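Kollanbridge cell README

two-arm table cell, cups and lids
Keeper of this file: Milagros Huanca
Last touched: November

Read this before you power anything. If you only have time for one section read Startup, then Grippers. The rest is notes for whoever has to fix it.

What this covers

One table, two white arms, two black two-finger grippers, wrist cameras, and the PC that runs it. Job names, data folders, how to bring it up, what wears out. Does not cover the other benches in the hall, they have there own READMEs and different cable maps. Do not copy settings across.

Names used below
left / right – the arm's own left and right, as if you were the robot. NOT as you stand facing it from the far side of the table. Half the mixed up logs come from this.
Gundulo – the control software on the PC
Puma – the logging script
Justetti – the parts shop, pads and screws come from them

Startup

1. Walk round the table once. Nothing leaning on the arms, nobody's bag on the floor by the mounts.
2. Cables. Each loop hangs free, no twist. Lift it with a finger, let it drop. If it drags on the tabletop re-clip it now.
3. Power on left, wait for it to settle, then right. Not both together, the PC loses one of them.
4. Start Gundulo. Load profile 237. (219 is the old one, old finger lengths, will drive the pads into the table. Still on disk because older runs need it for playback. Don't load it live.)
5. Home both arms at slow speed, hand near the stop.
6. Open and close each gripper with nothing in it. Listen.
7. Start Puma, check both wrist feeds are moving and not frozen. A frozen feed looks fine until you wave at it.

Homing fails on the right more then the left. Usually the arm was parked too low. Power down, support the arm, raise it, try again. If it fails 3 times stop and write it in the log.

Handing over a cup

Setup checks are done with a paper cup. Light, cheap, shows a bad grip right away. Person at the far edge of the table, arm holding still, program paused. Paused means paused in Gundulo, not "it isn't moving". 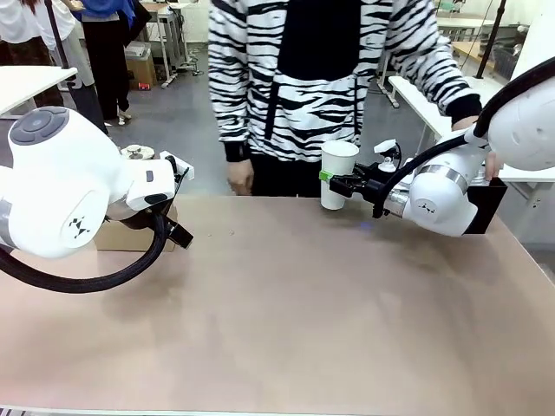 Keep the grip force low to start. Default in 237 is OK for an empty cup with a lid. Without a lid the rim goes oval much sooner, drop it one step. With anything in the cup, don't. Water near the wrist is how we lost a connector last spring.

Order for a force check:
- bare cup, upright, clamp from the side
- hold, watch for creep
- raise a little, hold again
- set down, look for dents at the pads
- same again with lid on
- write both numbers in the sheet

If the cup turns in the grip while holding, pads first, force second. People always go for force first and then we have a box of squashed cups.

Grippers

The part that needs looking after. Everything else mostly just works.

Pads. Wipe with a damp cloth, dry, done. No alcohol, it makes ours go hard. Change them when the face is shiny or an edge lifts. Change both pads on a gripper at the same time even if one looks good, otherwise the cup sits off center and the lid job misses.

Screws. Check by hand with the short driver. Snug, no more, the links are plastic and they crack. One cracked in the first month, that was me. Small dab of the blue thread stuff, weakest kind.

Fingers. Should meet flat. Close them on a strip of paper and pull, it should drag the same on both sides. If one side slips the finger bracket has moved. Loosen, close on the 2 mm shim, tighten, run the paper again.

Fingers won't open: check the connector at the wrist before taking anything apart. It backs out a hair and looks seated. Push till it clicks. Then reload the profile, Gundulo does not pick the gripper back up by itself.

Wrist cameras

Mount can creep after a bump. You will see it as grasps that are all off by the same bit in the same direction. Don't fix that in the offsets!! Fix the mount.

Check: hold a lidded cup upright in the gripper, look at the feed. Want the whole lid in view with pads showing low down on both sides. If one pad is gone the camera has rotated.
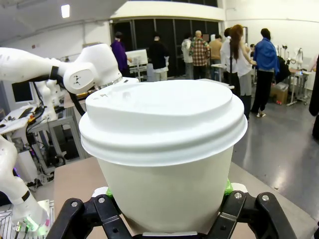
Focus is set and glued, leave it. Exposure is locked too. Auto was worse, it chased the ceiling lights every time the arm swung and the cup came out gray. White cup, pale table, bright lights – there is not much contrast to start with, so dirty lenses matter more than you'd think. Lens cloth is in the drawer, don't use a sleeve.

After you touch a mount redo the hand-eye calibration for that arm only. Takes a while. The board is kept flat in the folder, if it has a bend in it print another.

Data

Puma writes one folder per run. Inside:
joints – positions, both arms
grip – commanded and measured opening
wrist_left, wrist_right – video
table – video, fixed camera
notes.txt – you write this one

Notes should say which profile, pads new or old, lid or no lid, anything you nudged by hand. A run with an empty notes file gets left out of training, no arguing. People in the hall do end up in the backgrounds, so nothing goes outside the group before it's been checked over and faces blurred.

Known bad: runs before the pads were swapped have grip opening logged wrong, zero is shifted. Joints are fine. Folder has BAD_GRIP in the name. I may have missed one or two, tell me.

Known issues

- Puma drops the left feed if the disk is nearly full. No warning. Check space first.
- Right wrist cable rubs at full reach. Sleeve on it for now, needs a longer one.
- Gundulo clock drifts if the PC was off the network. Sync before recording or the videos won't line up.
- Sunday restarts: the PC updates itself overnight and comes back with the ports swapped. Left answers as right. Jog one joint slow before running anything.
- Emergency stop resets with a twist AND a button in Gundulo. Both.

Shutdown

Empty the grippers, park both arms high, close Puma before Gundulo or the last file is lost. Right off, then left. Leave the fingers open, pads take a set if they sit closed all night.

Spares

Pads, screws, one complete gripper, one wrist cable. Take the last of something, write it on the lid of the box. Justetti is slow on pads so order at 3 pairs left.

To do
longer cable, right arm
write up the calibration steps properly
delete 219 once the old runs are converted
label the ports on the PC (again)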